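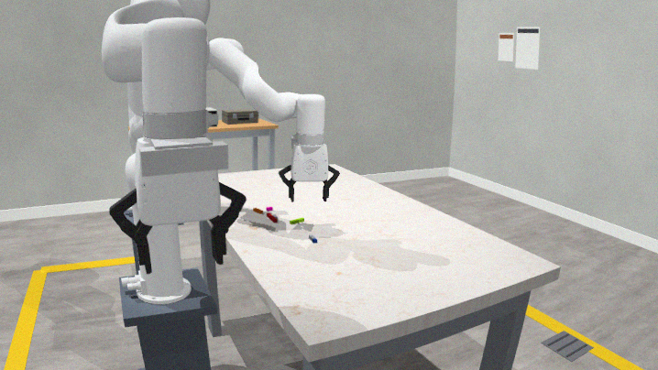 Protokoll: Zanutico

Protokoll der Besprechung Greifervergleich, 5. Februar 2024

TOP 1 Stand der Simulation
Beide Arme stehen im Modell am Tisch, die Greifer mit zwei schwarzen Fingern sind montiert. Als Testteile dienen die farbigen Blöcke.

TOP 2 Regler
Verglichen wurden Gadex und Stavania mit je 300 Greifversuchen. Gadex verlor beim länglichen grünen Block öfter den Halt. Stavania regelt ruhiger, braucht aber 3 Sekunden mehr pro Zyklus - das wird vorerst akzeptiert.

TOP 3 Weiteres Vorgehen
Wiederholung mit 30 und 60 Prozent Greifkraft. Die Auswertung kommt in den Projektordner Nicholas. Kameravergleich vertagt.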